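Brindia's spring feature on the small domestic display begins with the candle shelf, a modest object that rewards some care. Nuria Hadgu, who has advised the Gebretsadik showroom for 2 years, recommends a low shelf in perforated black metal, set on pale wood, with gold-coloured holders for height.
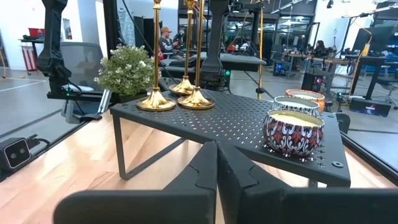
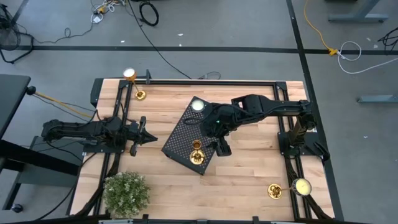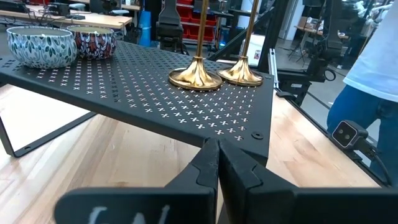
Black metal, pale wood and gold holders.

Patterned containers are best kept together at one end, where their colours may be compared at leisure. Candlesticks require more room, particularly those with a wide foot. Ms Hadgu advises that they be placed last and lifted by the stem when the shelf is dusted.

The showroom's January display drew 300 visitors. A second, devoted to table settings and arranged by Kiros Wubshet, opens to the public on Apr 19, 2023. Admission is free, and parties from Bemstead are asked to write in advance.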